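How Do You Teach a Robot to Tidy Up?

You learned to pick up toys by watching someone and then trying it yourself. Robots can learn that way too! In a project called Tilahun, a person steers the arms through a job, again and again, while a computer saves every move. Then a program named Fornel studies all those tries and looks for patterns. 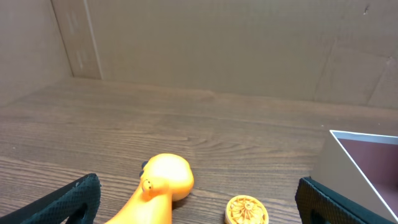 Toys and a white box: a great place to practice!
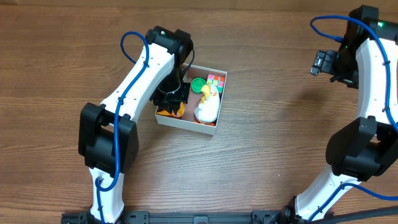
Gadisa Gebreyes says that 31 tries taught Fornel very little, and that after 600 it could even handle toys it had never met. So more practice helps, just like with piano or soccer! The tries have to be different from each other, too. If a toy always starts in the same spot, the robot only learns that spot. Try it at home: close your eyes and put two toys in a box. Then move the toys and do it again.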